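March 30, 2024

Woke at five with my jaw clenched again, so I gave up and made coffee and read the sleep thing. I had promised myself I would read the whole booklet before deciding it was nonsense, which seems fair, and I got to page 49 before I decided.

The program is called Droson. It costs 300 dollars for the first stretch, and for that you get the booklet, a jar of capsules, a strap that goes around your wrist, and a login. The strap gives you a score in the morning. Today mine was 78. I felt like something scraped off a shoe. Yesterday it was also 78, and yesterday I felt fine and cleaned out the gutters. I would like to know what the number is a number of. The booklet says it reflects my "recovery profile," and then the glossary at the back says a recovery profile is a picture of how well I am recovering. So there we are.

I have slept badly since November. I don't think there is any mystery to it. The road crew started on the Kerkville bypass that month, the trucks come down our hill in low gear before it's light, and I started drinking coffee in the afternoon to make up for it. A sensible person would close the window and quit the coffee. I have closed the window. The coffee I am still thinking over.

My sister bought me the program, and I can't be rude about it because she means well and because she says it changed her life. A bread machine also changed her life, and so did a certain kind of sock. She sleeps nine hours now. She also retired in the fall, and when I brought this up on the phone she said I always do this. I suppose I do.

What bothers me most is the way they talk about evidence. There is a study, mentioned on nearly every page, in which 971 people took the capsules and most of them reported better sleep. Fine. Reported to whom? Compared with what? If you took 971 tired people and gave each of them a warm glass of milk and a nice letter, I expect most of them would report better sleep too, at least until the letter wore off. I looked for a second group, the one that got nothing or got sugar, and I could not find it. I went through the website twice. I did find the company magazine.
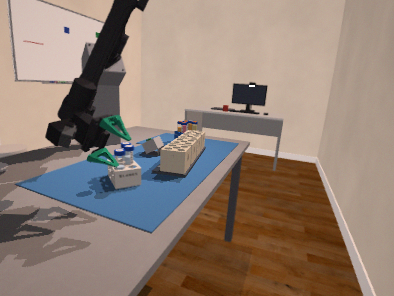
By the Droson Editorial Team | Wellness Notes | 4 min read

"Good sleep starts long before bedtime. It starts with asking the right questions, and with listening to the answers your body has been giving you all along."

I copied only that much because the rest goes on the same way. Four minutes of reading and not one figure that isn't a price. My body has been giving me an answer all along, all right, and it is that there are trucks on the hill. The picture is a computer drawing, green fingers by a little rack for vials, and I still don't know a thing about what goes in the capsules. The label says a "botanical complex." Grass is a botanical complex.

I took two of them anyway on the first night. I want that written down, so that later I can't claim I never gave it a chance. They smell like the inside of a hamster cage. I lay there waiting to feel something, which is a poor way to fall asleep, and heard the first truck go by, then the second. By then I was thinking about the gutters.

Went to Totiline after breakfast for birdseed and lightbulbs. The woman at the register was wearing the same strap. I asked if it worked and she said oh yes, she loves it. I asked if she sleeps better and she said no, not really, but now she knows how badly she's sleeping. I have been turning that over all day. I knew how badly I was sleeping before, and it was free.

To be fair to it, and I am trying — the booklet does have one good chapter. It says to get up at the same time every day, go outside in the morning, and stop eating late. My grandmother could have told me all three, and did, but I wasn't doing them, so I can't be too proud. I walked up to the Bangash orchard and back before lunch. There was mud all the way, and somebody has been burning brush at the top. The trees are still bare except for one row on the south side that looks ready to go. If we get a frost now they'll lose the lot. I felt better walking. Whether that was the morning light working on my rhythms or just being out of the house, I couldn't say, and I don't believe the strap could either. It congratulated me on my steps. I had stood still for a good part of that time, leaning on a gate.

Called about the refund in the afternoon. You have to finish the whole first stretch and send back the strap and the empty jar. The empty jar! So to get my sister's money back for the capsules, I have to swallow the capsules. The young man on the phone was very pleasant about it, and asked whether I had been logging my moods. I told him my mood and he said he'd make a note.

Soup for supper, early, as instructed by chapter three and my grandmother. No coffee after noon today. I'm putting that down with no comment, as one day proves nothing either way, and if I sleep tonight I'll have changed too many things at once to know which one did it. The walk, the soup, the coffee, the window. I should have changed them one at a time. Maybe I'll start over next week and do it properly, with a sheet of paper on the fridge.

The strap is in the drawer with the batteries. Lightbulb in the hall still needs changing, I bought the wrong size.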